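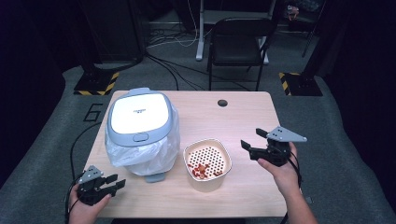
3.2 Collecting demonstrations with hand-held grippers

All demonstrations for the kitchen waste task were recorded with a pair of hand-held grippers, one in each hand of the operator, and without a robot in the loop. The operator opens and closes the fingers directly and moves the grippers through the task at a natural pace. We chose this over remote control after a short comparison in June, in which the same operators performed the task with a leader-follower arm setup. Remote control gave cleaner joint data, but operators slowed down sharply whenever both arms had to work close together, and many of the resulting episodes contained long pauses that had to be cut by hand.

The task is stated to the operator as a single sentence: empty the drain basket into the trash can and put the basket back. No order of hands is prescribed. The lid of the can has a push button on its front edge, so the task calls for a short, firm press followed by a lift and a tilt, and these place quite different demands on the controller. The perforated insert sits inside a bowl with rounded corners and must be gripped by its rim. A grip that is too shallow lets the insert turn during the tilt, and a grip that is too deep brings the fingers into contact with the scraps.

Figure 3. Workspace for the kitchen waste task, seen from the head camera. The lidded trash can is on the left side of the table and the drain basket to its right. The operator holds one gripper in each hand.

Three operators (A. Obura, E. Vuorinen and M. Paju) recorded 1573 episodes in total. Each episode starts with both grippers above the table and the fingers slightly open, and ends when the operator returns to a similar pose. The start and end are marked with a foot pedal. Between episodes the operator moves the can and the bowl by hand to new positions, keeping the can on the left half of the table. We did not vary the height of the table.

Gripper pose is estimated at the wrist and then expressed relative to the first time step of the episode, which removes the need to calibrate the grippers against the room. Finger opening is read from an encoder and sent over the same cable as the other signals. The cables limited how far an operator could turn the wrist before feeling a pull, and in early sessions this led to a habit of tilting the insert with the whole forearm. After the cables were given more slack the habit faded in two of the operators but not in the third. We kept these episodes, as the motion is within reach of the target arms.

Episodes were checked in the Sestix viewer by a person who had not recorded them. Of the full set, 132 were removed. The most common fault was loss of tracking when one gripper passed behind the other – usually during the tilt – and the next was a missed pedal press. Episodes in which scraps fell on the table were kept if the operator picked them up, and were given a separate tag. These 11 episodes are left out of the main training set and used only in the recovery test of Section 5.3.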